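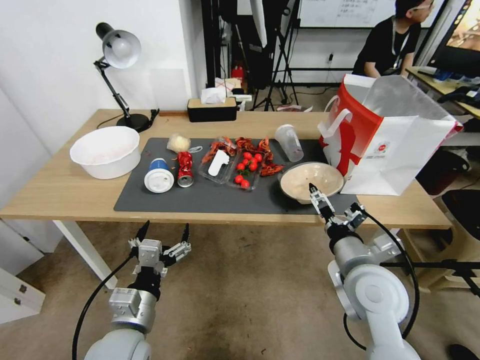 Tuesday, late. Twenty tries at the messy table job today and 14 of them counted, which beats anything we got in April! Pouran wants me to stop scoring by "table looks clean" and score every piece of trash separately, and I grumbled, but she's right – one soda can left behind shouldn't sink a whole run.

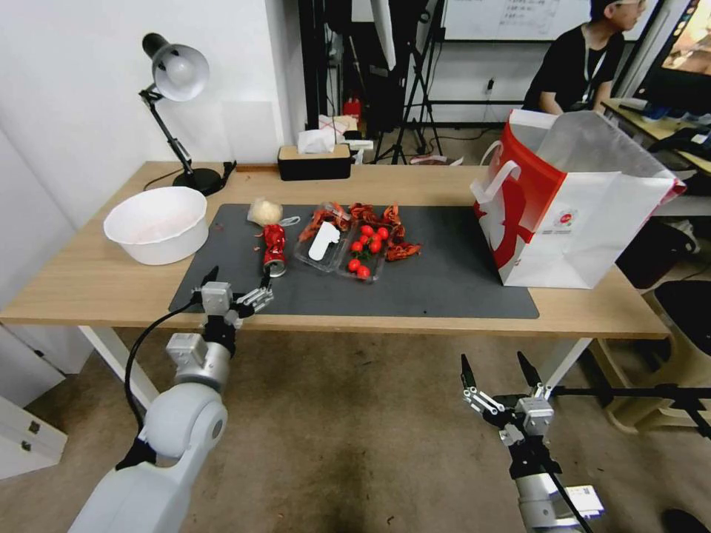
The crawfish shells are still the worst of it. Shahab thinks we should just collect 59 more demos with shells in them and retrain. I'd like to try slowing the grasp down first – cheaper, and my shoulders are wrecked from teleop. Going to ask Aileen tomorrow.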